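Lucero Hall, Flavville
Seating and steps check, January
Completed by: Brock McKinnon

1. Stacking chairs, main room
70 checked. Two have split backs and have gone to the skip. Glides missing on several in the back row, new ones ordered from Posell.
Result: pass after removal

2. Folding tables
Catches hold on all but the one by the kitchen hatch. It drops if leaned on. Labelled and stood against the wall, not to be put out.
Result: fail, one table

3. Stools, plastic, flat-pack
Check each leg is pushed fully home in its socket. Look along the ribs under the seat for white stress marks or hairline cracks. Turn the stool over on a cloth so the seat doesn't scratch. Don't swap legs between makes, the Prurnus ones are slightly thicker and will split the socket.
Result: pass, recheck in spring

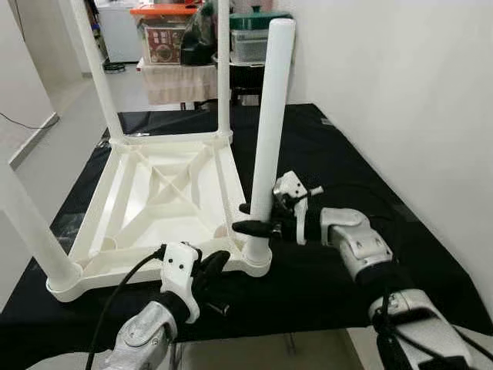 Comment from Posy: we had a leg come out at the toddler group before Christmas and I wrote it in the book, page 41. Could the stools be done every month and the tables left at twice a year? The children drag them across the floor all morning and the tables hardly move.

Reply, B. McKinnon: page 41 read. Stools now monthly, starting February. Tables stay as they are until the hatch one is sorted.

4. Step stool, kitchen
Top tread worn smooth. Grip tape to be fitted. Until then use the two-step ladder in the boiler cupboard.
Result: fail

5. Stage steps
Handrail tight. Nosing lifting on the second step, screwed back down at 3 pm. Edge paint still clear.
Result: pass

Outstanding: table catch, grip tape, chair glides. Sheet to go back in the blue folder.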